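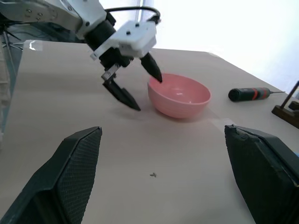 Gamwood bowls and plates: your questions

What colours do the bowls come in?
Pink, blue and mint green. All three are the same price, and you can mix them in a set. Plates come in pale green, salmon pink and blue.

Can I stack them?
Yes. The bowls are made to sit inside one another. If two get stuck, run warm water over the outer one for a minute and twist gently. Please don't lever them apart with a knife or a screwdriver, as this chips the rim and we can't replace bowls damaged that way.
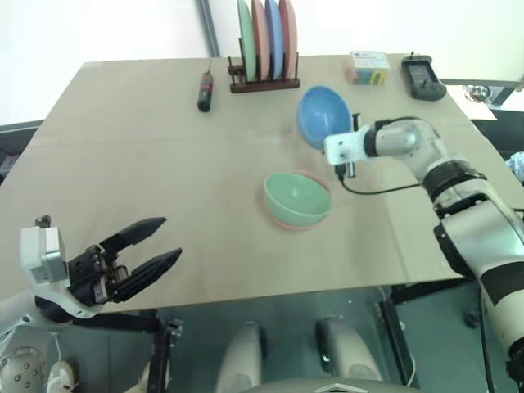 Green bowl stacked with a pink one, blue bowl on its side, and plates upright in a dark brown rack.

Do you sell the rack?
The rack is sold separately under the name Drostdale. Wipe it down once a week and don't leave it standing in water. It must not go in the dishwasher. A little food-safe oil twice a year keeps the wood from drying out.

What about the dishwasher for bowls and plates?
Top shelf only, at 50 degrees or below. Leave a gap between pieces so the water can get in.

Can I leave a spatula or spoon in the bowl?
For mixing and serving, yes. We'd take it out before putting the bowl away, and a long handle can tip a small bowl over when there's nothing in it.
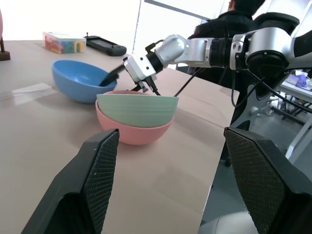

Metal whisks are best kept for metal bowls. They leave grey marks, and these don't always wash off.

Can I buy one bowl to match my old set?
Single bowls are order code 261 and single plates are 283. Colours vary slightly between batches, so an older pink may look a shade lighter than a new one.

How much is delivery?
Free on orders over £80. Below that it's £4.50. Returns go to our Sumitz warehouse, and the address is on your packing slip.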